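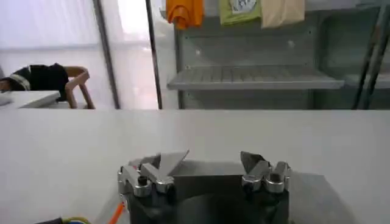

3.2 The gripper and the view from the wrist

Figure 2 gives the wrist camera's view, which is the one our policy sees and, for most of the term, the one we stared at while eating lunch. The two metal fingertips lean in toward each other at the bottom, with the open gap between them, and past them you get the white tabletop and then the far side of the room. I like this view a lot more than I expected to! When we started the course project I was sure the overhead camera would do all the heavy lifting, and I said so in our proposal (Norbert Bíró, who graded it, wrote a polite question mark in the margin). But the overhead view loses the small stuff as soon as the arm leans over it, and the wrist view keeps the fingertips in the same spot the whole time, so that's the camera most of this section is about.

The fingertips are flat angled plates held by silver brackets, and we left them bare. Benedek Oláh wanted to glue rubber on them from day one. We tried it on a spare pair and grabbing got easier, but the rubber shifted a little with every hard squeeze, and then the fingertips in the recordings from Monday's batch didn't line up with the ones we made later on. For a student project with one arm and one term, I'd take a slippery fingertip that stays put over a grippy one that wanders.

One thing we had to decide early was what to do with the background. Clothes on the shelving, a chair by the window, the bright gap between the dark poles - all of that lands in the upper half of the picture and has nothing to do with picking things up. Tuấn Lâm's first idea was to crop at the far edge of the table and throw the rest away. That works fine while the wrist is held at one angle, and then the wrist tilts and the table edge goes sliding up or down and your nice crop line is cutting through the workspace. So we kept the full picture and trained with random changes to brightness and color, plus a patch of noise pasted over part of the upper half in some of the samples. We compare the two versions in Section 4.

The light gave us more trouble. The window side is very bright, and the gripper throws a wide gray shadow to the right across the tabletop. Our early policies seemed to treat that shadow as an object (or at least they reached for it, which I'm counting as the same thing). Emese Kozma went through the early demonstrations and noticed that nearly all of them had been recorded in the afternoon, because that's when our lab slot was. We begged for a morning slot on Tuesday and recorded another 20 demonstrations there. The reaching into nothing got a lot rarer after that, though I can't say how much was the light and how much was simply having more data. We didn't have time to pull those apart, and I'd love for next year's group to do it.

3.3 Collecting the demonstrations

All the demonstrations were driven by hand, by three of us taking turns: Tuấn, Emese and me. Each turn was 10 grasps and then you had to hand over the controls, even if you were on a roll. We brought that rule in after the first week, when I did almost all the driving myself and the policy picked up my habit of coming in from the left and pausing just before closing. It was kind of flattering and also really annoying.

A demonstration starts with the fingers open and the wrist over the table, and it ends when the object has been lifted and held for two seconds. If the driver missed on the first try but got it on the second, we kept it. Katalin Major, our course instructor, talked us into that one. Her point was that a policy which has never seen a miss has no idea what to do after one, and we saw pretty much that in our first trained version, which would close on thin air and then carry the thin air carefully over to the bin. We only threw out a recording when the driver gave up or when something outside the task got in the way, such as the arm stopping on a joint limit.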